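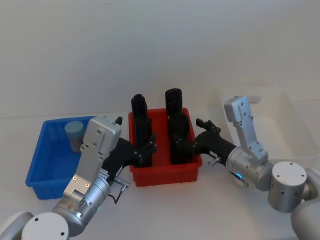 1/ Upkeep notes for the two-arm sorting cell at Kindotport, 11 July 2024. Two arms, two black hands, three bins, one person with a hex key. The person is me.

2/ Morning routine starts before power. I go over the finger screws on both hands with the small driver. They're tiny, they back out a little at a time, and the first symptom is a grip that looks fine and drops things at lunch.

3/ A loose finger screw sounds like a click. So does a tight one, if you want it to badly enough. Use the driver.

4/ Next, the cable on the left wrist. It loops down toward the table and has to have some slack or the wrist can't turn. Too much slack and it goes fishing in the red bin. I've taped over the spot where the last one rubbed through, as a kind of memorial.

5/ Push the connector in until it seats, then pull on it once. Once. Marchetti pulled on it four times in June and we spent the afternoon with a new connector.

6/ Power up. I want green on the left wrist and blue on the right. Yes, two colors. Yes, they both mean "ready" on this cell. The arms went in at different times and I have lost that argument.

7/ Bins: blue left, red middle, clear one right and a bit farther back. We put pencil marks on the table for the corners. Then somebody cleaned the table very thoroughly. Now there's a cardboard template, and it lives in my drawer.

8/ The clear bin is the diva. White wall, white table, see-through plastic. I check its position by hand every time because I don't trust the camera with it, and I don't trust me with it from across the room either.

9/ Then a slow run at 12 percent speed, hand on the stop button. Left hand closes on its black cylinder in the red bin, right hand takes its own and heads for the clear bin. I'm watching the fingers for one that arrives late.
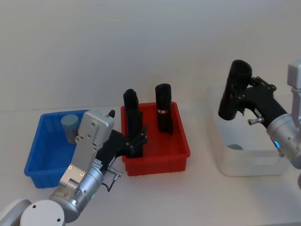 Chantelle Mahlangu: Do you redo the hand calibration every morning too, or only after you've had a finger apart?

10/ Only after a finger's been off, or if the slow run looks wrong. I used to do it daily. All I got from that was 42 calibration files with nearly the same name and a habit of loading the wrong one.

11/ Grease for the wrist joints goes in every 300 hours. The log says we did it late last time. The log is in my handwriting, so I can't really dispute it.

12/ Current count since the last finger swap is 933 picks. The fingertip pads are going shiny, so I've asked Nosipho Msimang for a new set. She has asked me what happened to the previous new set.

13/ Found them. Same drawer as the cardboard template, underneath it. Swapping the pads tomorrow before the first run, and then yes, Chantelle, I'll calibrate.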